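Cups, stacks and holders: the questions I get most

I run the drinks table at our Sunday market in Gilov, and I write this page myself, so please forgive the rambling. Most of these came in by email, a few were shouted at me across the urn. If yours isn't answered, write to me and I'll add it when I next sit down (usually in the evening, with tea in a proper mug).

Why white cups and no logo?

I like them plain! I did get a quote once from Fustier for cups with our name on them, and they looked very smart, but I would have had to order so many that I'd be sleeping on boxes of them. A plain cup also leaves room to write a name or a drink on the side. I use a soft black pencil, the kind for marking glass. Felt tip smudges if you grab the cup too soon.

How do you keep them from toppling?

A holder with a weighted base or a wide one, and a table that doesn't rock. For years I just stood the sleeves up on their own next to the milk, and any decent gust would send the lot rolling under the cheese stall. Then Paavo Laitinen gave me a wire holder he'd had in his café before he closed it, and I've been converted ever since. I'd look for one with a wooden base and metal rods that come up around the cups, so each stack has its own spot and can't lean on its neighbor.

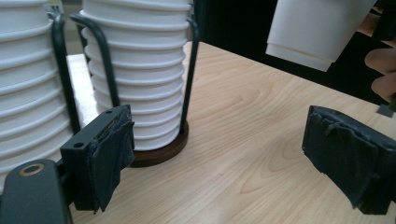 Tall stacks do look wonderful, I know, and it's tempting to keep adding. My own rule is that if I have to go up on my toes for the top cup, I've overdone it. Keep the spare sleeves closed under the table and top up during a lull.

Rims up or rims down?

This is the one people argue about! I've gone both ways. Rims down keeps dust out of the insides, and rims up is quicker if you're pouring one after another, as long as you cover the top cup with something clean. Margarida Tavares, who has the pastry stall beside mine, is firmly for rims down and will turn my cups over if I leave them with her.

My cups stick together. What am I doing wrong?

Probably nothing. They get pressed tight in the box. Hold the stack loosely, give the bottom cup a small twist and pull by the wall. Don't dig a fingernail under the rim, you'll bend it, and a bent rim means a lid that pops off halfway across the parking lot. If a whole sleeve is jammed, roll it gently back and forth on the table a few times before you open it.

Where should I hold a paper cup?

Low down on the sides, with a light grip, and nowhere near the rim, for the obvious reason that somebody is going to drink from it. If you squeeze hard in the middle the wall gives. I tell new helpers to practice on a few empties first, picking them up and setting them down until they stop crushing them.
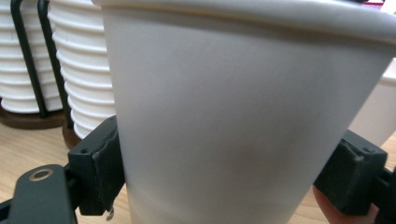 A plain white cup, held low on both sides with the rim left clear.

Is a crease in the cup a problem?

A faint line, no, I'd use it for cold drinks without a second thought. If the crease runs into the bottom seam or you can feel a soft spot, put it aside. I save those for seedlings and for sorting screws.

How many do you bring?

My busiest morning last June used up 76, and that was with the choir visiting. A normal week is far fewer. I pack two sleeves and leave a third in the car.

Can I bring my own mug?

Please do! You get a bit more coffee that way too, because I'm terrible at judging the size of other people's mugs.

What do you wipe the holder with?

A damp cloth for the rods, and a well wrung-out one for the wood, then dry it straight away. I don't soak it. Hilkka Kauppinen rubs a drop of food-safe oil into hers twice a year and it does look nicer than mine, so I may start.

Can I borrow the holder for a party?

Yes, if it's not a market weekend. Ask me or Imad Chamoun, he keeps the key to the Nogueira Street shed where it lives between markets. Bring it back clean and without the leftover cups still in it, please. Last time I found a slice of lemon in one.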